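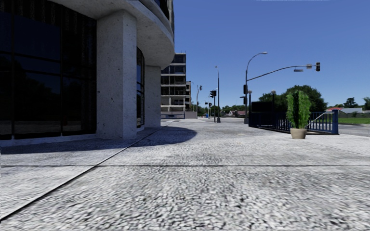
早上六点四十，Fornholm 站的卷帘门刚拉到一半，她已经坐在屏幕前面吃包子了。桌上两台显示器，一台摊着当天的派送表，另一台开着 Gremix，视角压得很低，差不多到成年人膝盖的高度。她把右手的油在纸巾上蹭了蹭，拖着视角往前走了十来米，停住，退回来，又走一遍。

“你看我是在打游戏吧？”她说，“我妈也这么说。我跟她讲，我还在送件，就是人不出去了。”

我是为了写仓配自动化才来的，原本想约站长聊设备、聊调度，结果在她旁边坐了整整一个上午，下午又赖着没走。太好听了！一个在人行道上走了 13 年的人，现在天天在另一条人行道上给机器挑毛病，她讲起路来，有一种我在任何产品发布会上都没听到过的细。

她所在的公司叫 Irkitura，做的是短途派送：药房、文印店、写字楼之间来回跑的小件。两年前站里开始用人行道机器人跑固定线路，原来的派送员一部分转去做楼内交接，一部分转成“路线员”。她属于后一种，也是站里第一批。她不愿意留名字，说写“那个路线员”就行，同事都认得出来。

路线员的活，分街上和屋里两半。街上那半是踏勘、接应、处理卡住的车；屋里那半，是在仿真里把机器人可能遇到的路面先走一遍，给出意见，再看它自己走得怎么样。屋里用的街区叫 Lombardi，是 Gremix 里搭出来的一片练习区，有路口，有楼，有草地，有树。站里的人说起它来像在说隔壁街道：“我上午在 Lombardi”，“Lombardi 那个拐角你走过没有”。

我问她第一次进 Lombardi 是什么感觉。

“太干净了。”她想都没想，“我第一句话就是，这地方谁扫的？天也蓝，蓝得一点云都没有。我在外面跑那么多年，碰上这种天一年能有几回。做仿真的小伙子就笑，说姐，先从好天气开始，难的在后面。我说行，那我先在好天气里给你找毛病。”

她还真找出来了。头一个星期，她交了一张手写的单子，密密麻麻两面纸。小伙子把那两页纸扫描了存在共享盘里，文件名叫“第一次挨骂”。

## 她怎么看一条路

派送员看路和行人看路不一样，这是她反复说的一句话。行人看前面有没有人、有没有车；推着车的派送员，眼睛有一半时间在地上。

“地砖和地砖之间那个缝，你走路根本不会注意。我推小车的时候，前轮小，斜着过缝和正着过缝，手上的感觉完全两样。正着过，咯噔一下就完了。斜着过，轮子会顺着缝跑，车头往一边偏，上面摞的箱子就要晃。所以我们老派送员过斜缝的时候，手腕会先往反方向带一点点，你问他为什么，他说不出来，反正就那么推。”

这个手腕上的小动作后来进了机器人的路线规则。当然，机器人没有手腕。工程那边跟她来回磨了好几轮，最后的做法是在接近斜缝之前稍微调一下角度，让轮子尽量垂直地压过去。她讲到这里特别得意，把包子放下了，用两根手指在桌面上比划给我看，先是一条斜线，再是一辆小车绕出一个小小的弧。

“我干了那么多年，头一回有人问我，你为什么这么推。”

我请她完整讲讲一次“走线”是什么样的。她说得很快，我的笔差点跟不上：先把视角放到机器人的高度，从起点慢慢走，什么都不标，只看；第二遍开始停，觉得别扭的地方就按一下键；第三遍把按过键的地方一处一处点开，写字，写清楚别扭在哪儿。写“不好走”是要被打回来的，得写“拐过墙角之前看不见来人，建议外侧绕行”这样的话。 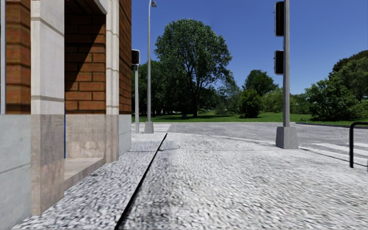

墙角是她的心病。她刚入行那年，抱着一摞文件拐弯，迎面撞上一个骑滑板车的孩子，孩子没事，文件飞了一地，她自己的手腕肿了半个月。从那以后，凡是贴着楼走的路，她到拐角一定往外让。

“机器一开始特别爱贴着墙走，因为贴墙最近嘛。它算得没错，最短就是那么走。我跟他们说，最短是最短，可你拐过去那一下，人家不知道你来了。你个子才到人家膝盖。老太太低头看手机，哪看得见你。”

“后来呢？”

“后来在仿真里放人，各种人。走得快的，走得慢的，突然停下来系鞋带的。系鞋带那个是我提的。”她笑得很大声，旁边工位的同事回过头来，也跟着笑，“他们第一版做出来，那个人蹲下去就不起来了，机器就在后面等，一直等，有礼貌得不得了。我看了都想下去帮它按喇叭。”

那位回过头来的同事，以前是夜班分拣，现在管远程接应：机器人在街上拿不准的时候会停下来请求支援，他在屏幕这头看一眼，告诉它等一等、绕过去，或者派人去。他插话说，仿真里练过的路口，街上打来的求助就是少，这一点不用看报表，耳朵就知道。求助进来的时候会有一声提示音，“跟微波炉好了一样”，他说以前一个班下来耳朵里全是微波炉，现在能把一杯茶喝到底。

我问有没有数字。他翻了一下记录本，说从开春算起，路线员在 Lombardi 里一共提过 208 条意见，改完关掉的占大多数，没关的那些，有一部分是工程觉得没必要，有一部分是大家还在吵。

“吵什么？”

“吵影子。”两个人几乎同时说。

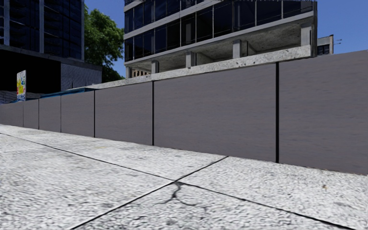

### 影子、玻璃和裂缝

影子的事，要从去年 November 说起。他们系统里的月份是英文的，站里念惯了，中文聊天也这么冒出来，我就照录了。那阵子太阳低，街上的机器人有几次在一块树影前停住，像站在水坑边上犹豫。接应的人远程看过去，地是平的，什么都没有，只好手动放行。

工程师的第一反应是调识别。她的第一反应是回到仿真里，把那段路在不同钟点的样子都走一遍。

“我跟他们讲，你得知道树影和楼影不一样。楼影边上是齐的，一大块，你进去就进去了，出来就出来了。树影是花的，有亮有暗，风一吹还动。你拿楼影练出来的东西，到树底下它当然发懵。人也一样啊，夏天从太阳地里一头钻到树底下，你眼睛不也得缓一缓？”

于是树影单独成了一类，楼影单独成了一类，她还坚持要加“半个轮子在影子里、半个轮子在外面”这一种。没关掉的那条意见就是它。工程那边认为这种情况已经包含在前两类里了，她认为没有。她说等下一个 November 再看，到时候谁对谁错，街上见。

玻璃是另一桩。深色的大玻璃墙会映出树和街道，淡淡的一层。她以前推车路过这种楼，会拿玻璃当后视镜用，看看后面有没有骑车的上来。机器人可不能这么用，它得明白玻璃里头那棵树过不去，也不用躲。说到这儿她忽然感慨起来：“你说怪不怪，我的小窍门，到它那儿是个坑。同一块玻璃。”

我特别喜欢这句话，当场抄了两遍。

至于裂缝，她的标准很朴素：拿鞋底去想。鞋底踩上去没感觉的，机器多半也没感觉；鞋底会绊一下的，标出来；能卡进一个硬币的，标红。她在真实的街上踏勘时，口袋里真揣着一枚硬币，边都磨亮了。新来的路线员跟她出去，第一件事也是去找一枚顺手的硬币。公司后来发了量规，塑料的，挺好用，她也带着，不过我看她演示的时候，手还是先伸进了放硬币的那个口袋。

### 钱、膝盖和走掉的人

聊到中午，我们下楼吃面。我想把不那么好听的部分也问清楚，就直接问了：站里少了多少人？

她没躲。机器人上线之后，派送组没有裁人的通知，可是合同到期不再补，一年下来，派送组明显小了。有两个跟她搭过班的同事没有转岗，一个嫌坐着闷，回去开货车了；另一个考过一次路线员，没过，心里过不去，走了。

“他走路的本事比我好。”她夹着一筷子面，半天没往嘴里送，“真的，哪条巷子几点钟堵，他全知道。他就是写不出来。你让他讲，他能讲一下午；你让他打字，他坐那儿半小时，打三个字。考试是要写的。我跟站长提过，能不能让人用嘴说，录下来，别人帮着整理。现在可以了，口述也算，可是他已经走了。”

口述这条规矩，是在他走后四个月改的。她说这件事的时候声音低了下去，过了一会儿又补了一句，说给他打过电话，他说货车开得挺顺，暂时不回来。

收入方面，她自己是涨了一点的。以前计件，忙季好，淡季紧；转岗以后是固定工资加岗位津贴，每个月多了 2000 上下，淡季也有。换来的是不能自己掐时间了。以前中午跑得快，能溜回家收个衣服；现在到点上机，到点下机，走线走到一半不好停。她说头三个月特别不习惯，老想站起来。

“可是膝盖好了！”她一下子又高兴起来，在面馆里把腿伸直给我看，“我以前下楼梯要侧着下的。现在你看，咚咚咚。”

她一天也并非都坐着。下午有一个半小时的街上踏勘，是她自己争取来的。最早的安排是路线员全天在屋里，踏勘另外派人。她去找站长谈，说坐久了会忘，忘了就写不出东西来。站长让她试了两个星期，看了那两个星期的走线记录，就给所有路线员都排了踏勘。

“屋里那条路再像，风是没有的，味儿也没有。面包店门口那段，为什么早上老有人站着不动？闻见味儿了呗。你坐在屋里，一百年也想不到那儿会站人。”

面包店门口那段，现在早上七点到九点，机器人会提前减速。

### 跟机器做同事

站里墙上贴着一张运行单，上个月机器人跑了 2600 趟。我站在那儿看的时候，一个年轻的楼内交接员正在给一台机器人擦轮子，擦得很仔细，边擦边念叨它右前轮老是沾口香糖。他是去年才来的，没推过小车，入行就和机器搭班。

我问他，在他看来，这份工作里最需要人的是哪一段。

“门。”他说，“电梯也算门。还有前台阿姨。”他的意思是，机器把东西送到楼下，剩下的全是和人打交道：谁签收，谁今天请假了，哪家公司换了楼层没通知。他手机里有一个长长的备忘录，每家的脾气都记着。他说以前派送员又要赶路又要记这些，记不全，现在他不用赶路了，备忘录越写越长，客户过生日他都知道。

路线员和交接员每天下午四点有一次碰头，就站在充电架旁边，谁想说什么说什么。我赶上的那一次，讲的是一家文印店门口新摆了个花盆。花盆本身不大，交接员说店主打算再摆几个，排成一排。她立刻在小本上画了起来，问盆多宽，离门多远，叶子往外伸不伸。回到屋里，她让人在 Lombardi 里照着加了几个盆，当天下班前机器已经绕着练了好些遍，花盆还没摆出来呢。

我在旁边看着，真有点激动。店主顺口一句闲话，经过一个擦轮子的小伙子、一个推过十几年小车的人、一个坐在另一间屋里搭场景的工程师，几个小时就成了机器会的东西。 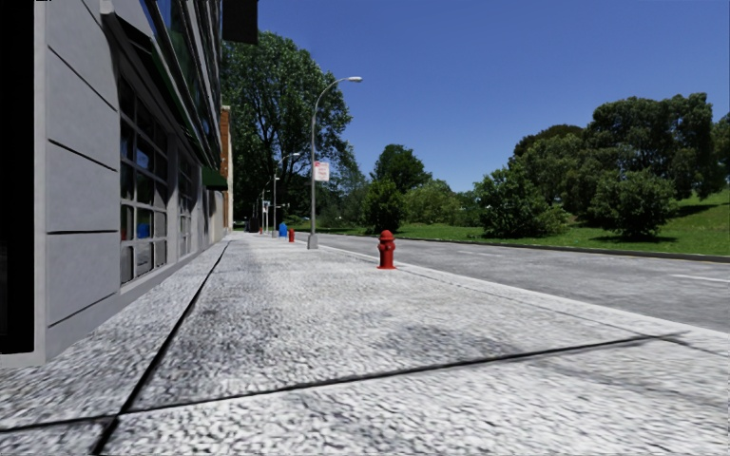 花盆练完，她顺手把路边那些站着不动的东西又过了一遍。消防栓、邮筒、灯杆，这些她叫“老邻居”，机器基本都认得，难的是它们之间那段空当怎么走。

“你看人走路，灯杆和消防栓之间那个空，有的人从里面穿，有的人从外面绕，没有一定的。我以前推车，从来不走靠马路那一边。万一车头一歪，下去就是车道。宁可在楼这边等一等。”

“机器现在听你的吗？”

“看情况。”她说，“人多的时候听我的，没人的时候它有它的走法，有几处它走得比我好。我承认的。有一次它在一个我肯定要等的地方没等，提前换了一边，顺顺当当就过去了。我看了三遍回放，心想，咦，这一招我怎么没想过。第二天踏勘我自己照那么走了一趟，确实顺。”

我问她会不会觉得，有一天连路线员也不需要了。

她把视角拖到路的尽头，又慢慢拉回来，想了挺久。

“会少的吧。走过的路，它都会了，还要我走什么。可是现在城东要开新线，那边坡多，铺的是老石头，下过雨滑得很，我年轻时候在那儿摔过两跤。他们已经来问我了，哪两个地方摔的。”她把抽屉拉开，拿出一张折得起了毛的旧地图，上面有好几种颜色的笔迹，“我还得找找看，当时那两个地方我画没画上去。”

地图铺开比桌子还大。擦轮子的小伙子过来帮她按住一角，接应那位也把椅子滑了过来，三个人的头凑在一块儿，开始争城东那条坡到底是先左拐还是先右拐。提示音响了一声，接应那位伸长胳膊点了一下屏幕，眼睛还在地图上。

“先右拐，”她说，“右拐完有个水井盖。”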